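3. Data Collection

3.1 Hardware and workspace

All demonstrations were gathered on the Skerkar cell, a single-arm station with a parallel two-finger gripper and a small camera mounted at the wrist. The arm is driven by the operator through the Ryu teleoperation interface, which maps hand motion to end-effector velocity and a thumb lever to gripper width. No force feedback is passed to the operator. Contact must be judged from the camera view and from direct sight of the table.

The work surface is a gray marble-patterned top. We chose it over the plain white top used in our earlier pick-and-place set after a pilot in July showed that policies trained on the white top failed when moved to any patterned background. The veins in the pattern are thin, irregular and of low contrast, and in places their width in the image is close to that of small object features. Room lighting was left as found. We did not diffuse the lamps, and specular reflections from the top were kept in the data.

The policy receives wrist images, joint positions and gripper width. It receives no depth channel. At close range the wrist camera sees little more than the top and whatever is between the fingers, and cues to height come mainly from shadow and apparent size. Figure 2a is a frame of this type.
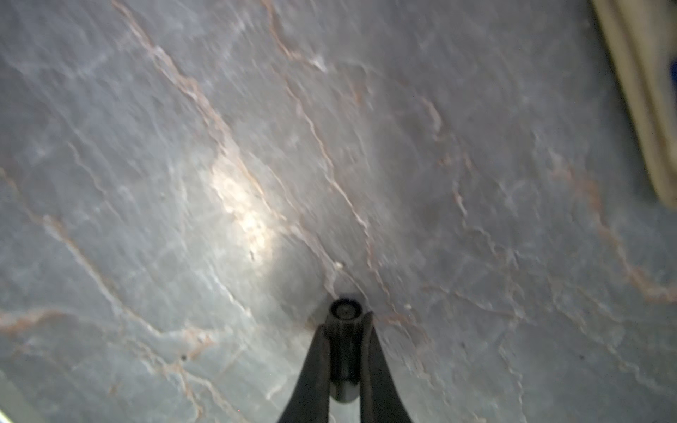 Figure 2a. Wrist view at close range. A black cylindrical part stands between the fingers; its shadow and an elongated patch of glare are visible on the surface.

Frames of this kind make up a large part of each recording and carry little information on the overall layout. In early training runs they dominated the loss. We considered dropping them, as was done in the Kummont release, but found that the descent phase then became unreliable: the policy tended to stop short of the surface or to press into it. They are therefore retained and down-weighted by a factor of 2 in the sampler (Section 4.2). Glare was treated in the same way as any other appearance change. We tested an automatic mask for saturated regions and removed it, as the mask also erased white barrels under strong light.

3.2 Objects and tasks

The object set consists of common desk items, selected for three properties: they are thin relative to the finger opening, they come in near-identical copies, and they have parts that separate. Whiteboard markers meet all three conditions and form the main category reported in this paper. Marker and cap are treated as separate objects in the annotation, with a relation label that is either "joined" or "detached".

Three task families were recorded for this category. In the first, the operator picks one marker and places it at a goal position. In the second, the operator separates markers that touch or overlap until each can be grasped without moving another. In the third, caps are picked and set down in a row. A single episode contains one task only, and the text instruction is fixed before the arm is enabled.

Initial states were set by hand. The person resetting the cell was told to release the markers from a low height and to leave them where they came to rest, unless one had rolled out of reach. Caps were placed separately. We did not use a scripted layout, and we did not balance the direction in which the tips point. One consequence is that many layouts show a shared orientation, as in Figure 2b. We return to this bias in Section 6. 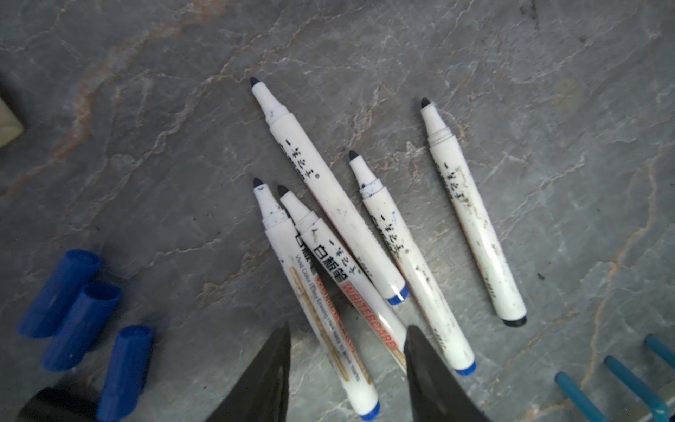

Figure 2b. Wrist view of a marker layout with caps detached. Five uncapped markers lie at slightly different angles, with three blue caps to the left; the right finger hides the lower end of one barrel.

Layouts such as the one in Figure 2b are hard for two reasons. First, the markers share a white barrel and a dark tip, and an instance must be told apart by position, by print or by surface marks. The print is not a stable cue. Most of the barrels in the figure carry the characters "一笔之美", while one shows an orange-outlined label with English text, and the part of the print that faces the camera changes whenever a marker rolls. Second, the fingers themselves hide part of the target when the arm is near grasp height. Annotators were asked to mark the full extent of a hidden barrel only when its rear end could be recovered from an earlier frame of the same episode.

Worn and dirty markers were not replaced. Smears and ink dabs on the barrels give the model a weak identity signal within an episode, and we were concerned that it would be learned as a shortcut. To limit this, the pool of markers was rotated between sessions, and the held-out test pool shares no individual marker with the training pool.

3.3 Recording protocol

Each session was run by one operator and one resetter. The operator was seated to the side of the cell and could pause recording at any time with a foot switch. Paused segments are cut from the released data, and the timestamps on either side of the cut are preserved. Sessions ended after 80 episodes or when the operator asked to stop, whichever came first.

An episode was limited to 300 control steps for the single-marker task and 1000 for separation. Episodes that reached the limit were kept and labeled as timeouts. Failed grasps followed by a successful retry were also kept, with the failed attempt labeled as a sub-segment. Episodes were removed only if a hand entered the workspace during motion, if the camera stream dropped frames, or if the instruction did not match the action carried out.

Labels for contact, grasp and release were first produced from gripper width and motor current, then checked against video using the Zetton annotation tool. Mal-soon Wang performed the final pass on the separation episodes and wrote the rules for overlapping barrels given in Appendix B. The most frequent correction concerned grasp onset. The current-based rule often fired when a finger brushed a neighboring marker before closing on the target, and such events were relabeled as incidental contact.

3.4 Splits

Splits were made by session instead of by episode, so that lighting and the state of the surface do not leak between training and test. The split was frozen on Sun 15 April, before any model reported in Section 5 was trained. Sessions recorded after the freeze are released as an additional unlabeled set and are not used in the experiments below.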